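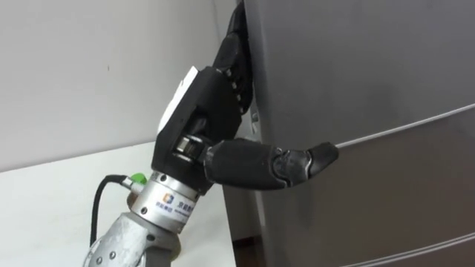 Page last changed: November, 9:40 pm

So we finally made it to the Crabtree creamery open day at Clilport, after missing it two years running, and I'm still full of cheese as I type this. If you haven't been out that way, it's the long green shed past the grain silos, and the parking is in the paddock across the road (wear boots, the gate end was a bog!).

They run the tours in groups and we got the 10 am one, which I'd recommend, as the vats were full and they were just starting to cut the curd. Each vat holds 4,000 litres. The smell is lovely, sort of warm and sweet, nothing like the maturing room, which is another matter altogether. You put on a hairnet and those crinkly blue shoe covers, and my glasses fogged up the second I walked in.

The milk comes from 6 farms, all of them on the Ciltstead side of the river, and the cheesemaker taking us round said she can pick the spring milk by its colour. I couldn't, but she let us taste the two side by side and the spring one was grassier. The maturing room has space for 2,000 wheels on pine boards, and every one of them gets turned by hand. My shoulders ached just listening to it.

Then the tasting! There was a young one a bit like a caerphilly, a washed rind I could have eaten the whole of, and the Pornidero, their hard cheese, which gets fourteen months and has those crunchy little bits through it. I bought a wedge of the Pornidero and two of the washed rind, and one of those didn't survive the drive home. Prices at the shed are better than at the market, and they'll wrap it in proper paper if you ask. 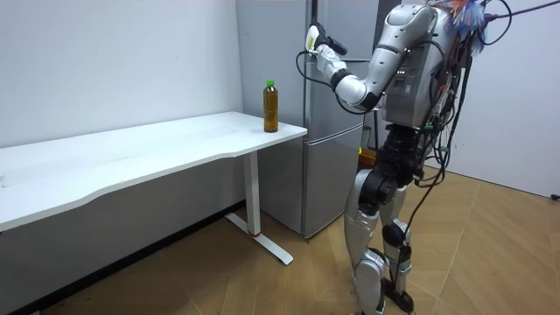 Do you need to book for the tour?
Only for the morning groups, which are capped at 80 people across the day. After lunch you just turn up and wait by the shop door.

Lunch was a toastie from the van, good but a very slow queue, so get in before noon. The kids' butter-making table was packed all day and my niece came home with a jar of it, very salty. Bring an esky with ice bricks, as they'd sold out of the cold bags by the time we left.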